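Kullstead will start collecting hard plastics at the curb in January, the town's public works office said. Cups, tubs and trays can go in with cans and bottles. Film and bags still have to be taken to the drop-off yard on Gundance Road.
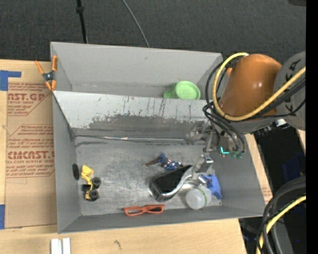 Pickup stays at every two weeks, and the monthly fee goes up by 27 cents. A trial on four streets last spring signed up 217 households.

"People kept asking us about yogurt tubs," said Laurinda Mota, who ran the trial. "Rinse them and leave the lids off."

New route maps will be mailed in December - renters get one too.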